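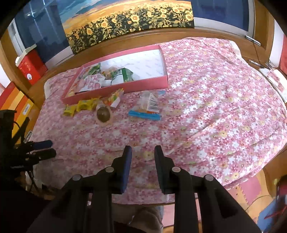 Monday, December 22, 2025

Fitting a secondary water meter to the garden supply

The outside tap and the drip line share one branch off the rising main, teed off under the kitchen sink. Until September I had no figures for that branch at all, only the supplier's meter in the pavement, which records everything together. I fitted a second meter to find out what the garden takes.

The meter is a Niltis single-jet type with 15 mm connections. It reads to the litre on the black and red wheels and has a pulse output, which I have left unconnected. The body has an arrow cast into it and must be fitted that way round. The instructions ask for a straight run of pipe before the inlet. I had 100 mm between the stop valve and the elbow, which was enough once I had moved the double check valve to the outlet side.

Order of parts, from the tee: stop valve, strainer, meter, double check valve, drain cock, wall. The strainer is a Carnaro and was the only fitting that leaked. The fibre washer supplied with it was thinner than the groove it sat in. I swapped it for a thicker one from the drawer and it has been dry since.

Cutting the pipe took less time than draining it. The branch falls slightly towards the sink, so water kept arriving after I had assumed it was empty. Compression joints throughout — there is no room for a torch behind the waste pipe, and I wanted to be able to remove the meter for winter.

I checked the reading with a marked bucket of 8 litres, filled from the outside tap at full flow and then with the tap barely open. At full flow the meter agreed with the bucket to the nearest division I could read. At a trickle it under-read, and at a slow drip the wheels did not move. A leaking washer on the outside tap would therefore not show up. The drip line runs well above that level with both zones open, less comfortably with one.

Over 31 days the garden branch used less than I had guessed, and most of that went through the hose. I had blamed the drip line. The timer, an old Duta, was set to water every day in two periods, and I have cut it to one.

The branch is now isolated and drained for the winter. The meter is indoors on the shelf above the boiler with its caps on. A length of pipe with matching unions fills the gap, and I have written the closing reading on a tag tied to the stop valve. Connecting the pulse output can wait until the spring.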